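Section 4: Folding and storing the cloth

Read this section before the first use of your Trenarow cleaning cloth. Please keep it with the care card.

4.1 Preparing the table

1. Choose a flat table with enough free space to open the cloth fully.
2. Wipe the surface and let it dry. Crumbs will stick to the fibres and can scratch later.
3. Check that the cloth is dry too. A damp cloth must not be stored folded.

4.2 First fold

4. Lay the cloth flat and smooth it with the palm from the centre to the sides.
5. Bring the short edges together - the corners should meet, but a small difference is no problem.
6. Press along the fold for 2 seconds.
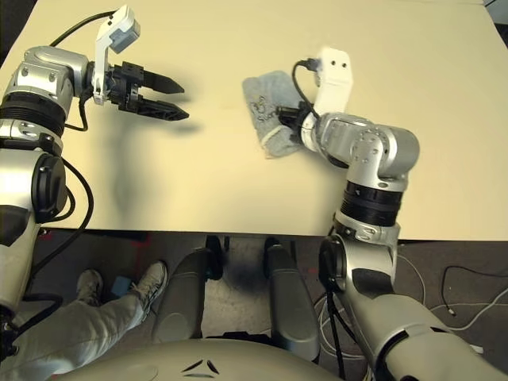

Note: Do not iron the fold. Heat makes the fibres hard and the cloth will not absorb well any more.

4.3 Second fold and storage

7. Fold once more in the same direction.
8. Take the cloth by the folded edge and lift it gently. 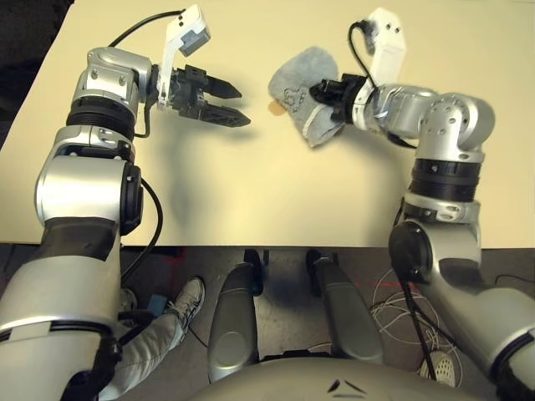
9. Put the cloth in the drawer or on the shelf, with the fold up. In this way you can take one without disturbing the others.

Caution: Never pull a cloth out by one corner. The seam can open.

Caution: Do not use fabric softener. After 200 washes replace the cloth, or earlier if it leaves lint on the glass.

For washing temperatures see page 31.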